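Student Projects > Robotics Lab > Project Reports

Print this page | E-mail this page

Two grippers, two arms, one set of plastic legs
Project report by Gangadharan Naidu and Elango Fernandes

We wanted to know which gripper fingers we should put on our two-arm robot before the next group gets it in January. We had two kinds in the drawer. The Erorell fingers are stiff and come to a narrow tip. The Skavine fingers are a little wider and have a soft pad that squashes when it meets something curved. Everyone in the lab had a favorite and no one had numbers, so we went and got some!

The job we picked was fitting legs to light plastic furniture. It sounds easy until you try it with two arms. One arm has to hold the flat part steady by its rim while the other brings a long tube to a corner socket, gets it lined up and pushes. The rim is thin and flat, the tube is thick and round, and a gripper that loves one of them may hate the other. That's what made it such a good test, and also why it took us so long.

How we set it up

Both arms were driven by hand through the Brakaro controller, with the head camera view on a monitor. Elango drove most of the trials and Gangadharan kept the log, then we swapped for the last batch so the results wouldn't only be about one person's thumbs. We covered the work surface with black plastic sheeting. White parts on a pale table were almost impossible to judge on the monitor, and the sheeting fixed that in one go (it does wrinkle, and more than once a fingertip picked up a fold of it along with the part).

We ran 100 trials with each set of fingers. A trial counted as good if the tube was seated in the socket and the flat part was still in the other gripper at the end. We allowed 170 seconds per trial. Anything slower went down as a miss, even if the leg went in right after the buzzer, which hurt a couple of times.

What we found

The stiff Erorell fingers were great on the rim. They slid over the edge cleanly and held on when the other arm pushed. On the tubes they were much less fun. Two hard tips on a round surface don't give you much contact, and the tube liked to roll just as we got it over the socket. Good trials: 61.

The padded Skavine fingers were the other way around. The tube stayed where we put it, and we could nudge it a few degrees without losing it. On the rim they were bulky, and it took longer to get the lower finger underneath. Good trials: 74.

Then Gangadharan asked the question we should have asked in the first week: why do both arms need the same fingers? We put the stiff pair on the left arm for the rim and the padded pair on the right for the tubes and ran a shorter batch, just 20 trials. 18 were good. We know that's a small batch and we'd love to see someone run the full 100, but we were both grinning by the end of it.

Problems

The cables were our biggest headache. Each gripper has one that loops back over the arm, and if the loop is too tight it pulls when the wrist turns. We ended up leaving more slack than looked sensible. The camera was the other one. A raised leg leans right up past the lens and looks huge, and you lose track of what is behind it. We tried the Aquino side camera for an afternoon and liked it, but we didn't have time to repeat the trials with it.

The log has 677 lines, counting notes, restarts and one long complaint about tape. It is in the lab folder under both our names, along with the finger drawings and the controller settings. If you only read one part of it, read the restarts.

Photos
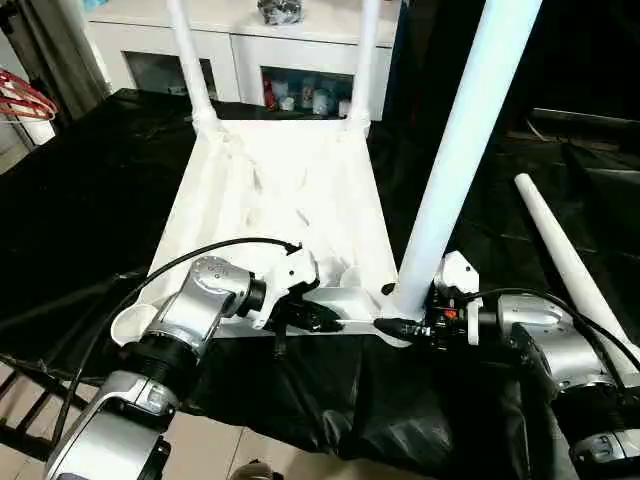
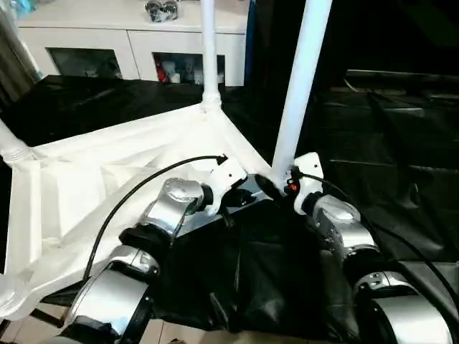
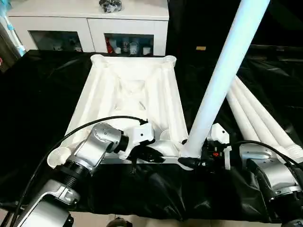
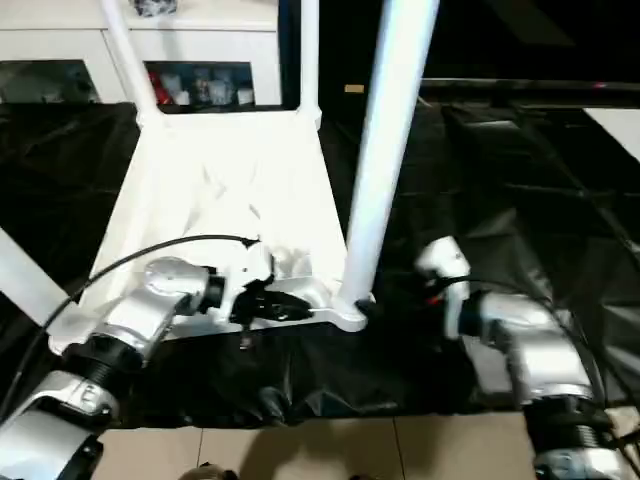

Figures 1–4. Both arms at work on the white plastic parts, from the head camera.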